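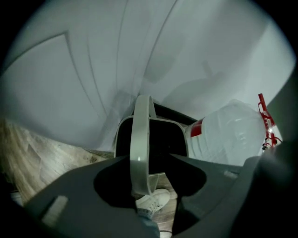

Ticket opened by Uzma Khokhar, 11th November
Mail export from Plametti stops at 1,000 messages. The folder holds 3,000. No error shown, the progress bar just closes.

Keegan Dunstan replied:
Which version are you on? Anything before 21 has a page limit on exports.
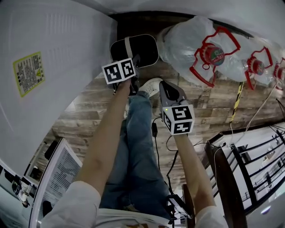
Uzma Khokhar replied:
Version 21, updated in May. I tried batches of 500 — same result, it quits after the second one. 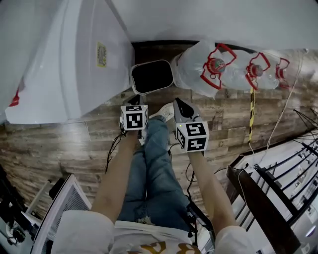 Keegan Dunstan replied:
Then it's the old index. Close Plametti, rename the index folder, reopen and let it rebuild.

Status: waiting on customer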